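Search the site
Enter keyword
Go

March
By Debora Caruso

Getting your hearing checked at Marras, and why I finally did it myself

I have worked the front desk at the Marras clinic long enough to know most of your voices on the phone, and I have booked more hearing tests than I could ever add up. So it's a little embarrassing to admit that until this winter I had never sat in the booth myself. My sister kept telling me the television was too loud. I kept telling her that the actors mumbled. We went on like that for a good two years, and then one evening she called me from the next room, three times by her account, and I heard none of them. The next morning I put my own name in the book.

If you have been putting it off too, maybe it will help to hear how it goes.

You don't need a referral for a first hearing check at our clinic, though some insurance plans want one before they pay for anything, so please call the number on the back of your card before you come. Plan on being with us for an hour. Bring a list of your medicines, all of them, including the ones from the drugstore shelf. I thought this was just paperwork until our audiologist went down my list line by line. A few common medicines can bring on ringing in the ears or make it worse, and she would much prefer to know that before the test than after.

She starts by looking in your ears with a light. If there's a lot of wax she may want it cleared first, and you might have to come back another day for the test itself. I know that is annoying (I have been on the receiving end of how annoying it is!) but a blocked ear gives a poor result. Please don't go digging with cotton swabs the night before to get ready for us. They tend to push the wax deeper, and then you really will need that second visit.

Then comes the booth. It is small and very quiet, and if you don't care for closed-in spaces, tell us when you book. The door can be opened between parts of the test and you can stop whenever you like. You wear headphones and press a button each time you hear a tone, even when it is so faint you think you may have made it up. I fretted over this the whole way through. I was sure I was pressing at nothing. Afterward she told me that everybody feels that way and that the test allows for a few wrong presses. There is a part with spoken words as well, which you repeat back, and I found that one harder than the tones. I said "ship" for "chip" and felt silly, but of course that was just the sort of thing she was listening for.

My results showed a mild loss in the high pitches, a bit more in the left ear. That is where a lot of the sounds that make speech clear are found, the s and the f and the th, so people can seem loud enough and still not be plain. It also explained why I do fine across a kitchen table and get so lost in a restaurant.

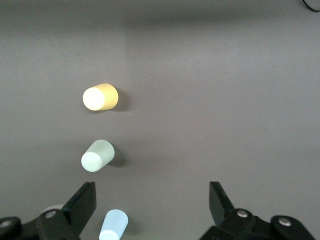 Ray Altora wrote in after our last issue to say that he had the same result as mine and went home without hearing aids, and he wondered if he had made a mistake. He has started turning his chair so his wife is on his better side at supper, and he says it helps more than he expected, but he still misses his grandchildren on the phone.

I passed his note along, and the answer was that waiting can be perfectly reasonable with a mild loss, as long as you are managing and you come back for another test. She also suggested that he try the speaker setting on his phone, or captions, and that he come in sooner if the calls are wearing him out. I am in the waiting group myself for now, with a repeat test in the book for next year.

One thing should not wait, and she asked me to put it in. If your hearing drops suddenly, in one ear or both, over a few hours or a few days, get medical care right away. Treatment works best when it starts early, and a sudden loss is easy to mistake for a stuffy head from a cold.

To book a check, call the front desk and ask for extension 995. Mornings fill up first - late afternoon is usually easier. If you'd like someone with you in the room when the results are explained, bring them along. I brought my sister, and she was very gracious about being right.

Marras Hearing Clinic | Front desk ext. 995 | Copyright Marras Hearing Clinic, all rights reserved | Back to top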